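Notebook — Okero hand, garment pick-ups
May 16, 2021
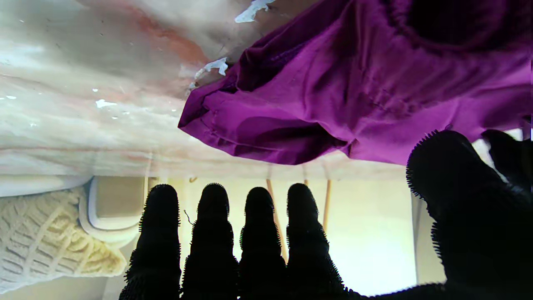
Target for the day was 80 clean demos for the Tovar set. Got there mid-afternoon, then threw out 2 on review for operator dithering (me, both times). So 78, and a cup of tea, and back to the glove.

Purple top is still the best teacher we have. The colour pops off the marbled surface and even our segmentation can find it. The cream knit is another matter — the fingers like the cable pattern a bit too much, and letting go has become a skill of its own. Labelled those "release, slow" and moved on. Orndale can argue about the category name.

Left the paper scraps in. Prukommont wants clutter, and clutter is the one thing this lab produces on schedule.

Wrist view gets badly blown out toward the pale backdrop, so the fingers come through as silhouettes. Try the blind down before touching exposure again. Also wrist stream is still logging upside down. Flip it in the loader, NOT in the recorder, we did both in October and got nowhere at great expense.

Next: 100 with the knit only. Bring snacks.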